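Search products
Search

Bruvell Sorting Bin, Sheet Metal, Open Top

Apr 26, 2019 | By Ihor Levchenko | 2 min read

The Bruvell is an open bin for benches where small parts, blocks and offcuts need to be kept together. It is made of gray sheet metal with slanted sides, so pieces that land against a wall can be reached from above without digging into a square corner. There is no lid and none is offered.

We have carried this bin since November. Most go to school shops and to small assembly rooms. Jhun Sison at Macapagal ordered 12 for his parts benches and asked us to list the bin separately from the shelving it used to ship with, so it now has its own item number, 883.

The floor is flat. Bars and blocks lie on it at whatever angle they fall, and longer pieces tend to settle along the foot of the walls.
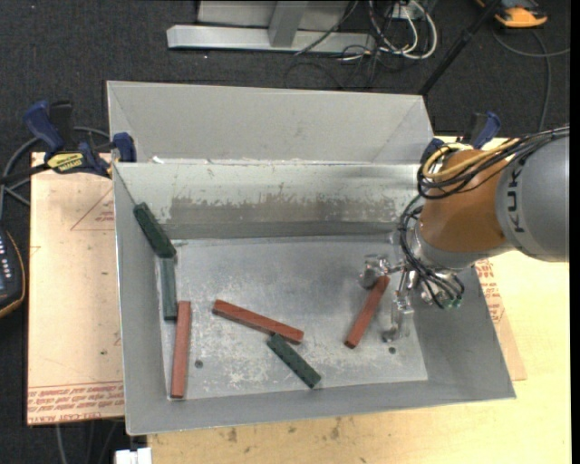

Bin in use on a wooden tabletop, with red and green blocks.

The inside coating is thin and will wear. Expect scuffs and fine scratches on the floor early on, and rubbed patches on the walls where parts are dropped or dragged. The wear does not affect use. If you want to keep the finish longer, put in a cut sheet of Grillness matting, sold separately. Trim it to fit with ordinary scissors.

Cleaning: Tip out loose pieces, brush the floor, then wipe with a damp cloth and dry. Do not use wire wool. Scraps of paper and tape can collect on the rim, so check there too.

Placement: Set the bin on a level surface that will take the weight when full. On a finished tabletop, use the felt pads (pack of 4, included). Do not drag a loaded bin across bare wood.

Ordering: Item 883 ships flat on a pallet from our Bronholm warehouse. Allow roughly 12 working days. We had 136 in stock when this page was last updated. Orders for a single bin are accepted, but freight is charged at the pallet rate, so it is cheaper to combine with other items.

Returns: Unused bins may be sent back in the original wrap. Bins with worn coating cannot be returned. Report any dents from shipping before you sign for the delivery, and keep a copy of the slip.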